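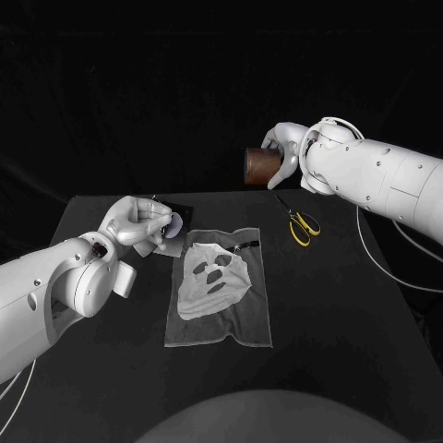
Two arms, one mask, one pair of scissors I keep moving around.

Teleop demos for cloth and foil: how clean do they have to be?

I've been driving a two-armed robot by remote for most of January 2023, trying to teach it small tabletop jobs with thin floppy things. So far I have 169 demos saved, and my plan says 600. The arms are fine. My problem is me! I grab a sheet, lose it, grab it again, hover for ages deciding which finger to use, and all of that goes in the recording. Do I throw those out or keep them? And should both hands always start in the same spot? I use the Kindent recorder, if that matters, with the default settings.
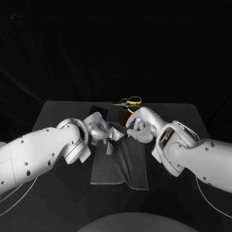
Hedine
Community Helper

I'd keep the fumbles where you recover and dump the ones where you give up. If you lose the corner and go back for it, the robot gets to learn what going back looks like, and it's going to need that a lot. The hovering is another story. I trim mine - anything where both hands are just sitting there thinking gets cut before training. My first batch was full of pauses and the thing would freeze over the table like it had forgotten why it came into the room.

Start poses: vary them a little, a few inches either way. Same for the stuff on the table.

Oh, and slow down near the grasp. I rush when I'm tired, so I stop after about 112 tries in a day and go do something else.

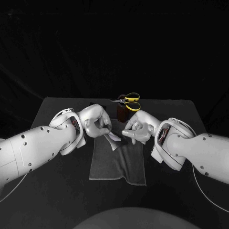
Answer 2

keep everything, more data is better. I had 2752 and never deleted one

(edit: ok, mine was stacking blocks, so maybe cloth is different. I never tried foil)

Answer 3

One thing to add on the two-hand part. Pick which hand goes first and stick with it for the whole set. I switched halfway through, left first and then right first, and the policy I got out of it sent both hands in at once and they bumped knuckles all day long. I ended up redoing the second half, which was a pretty sad week. 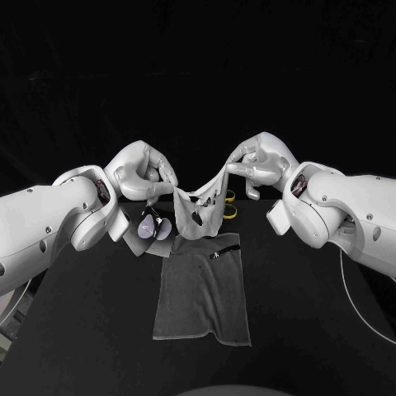

Bevside: Does the hand order thing still matter if you label each demo with which side leads? I've got a mixed set already and I'd hate to start over.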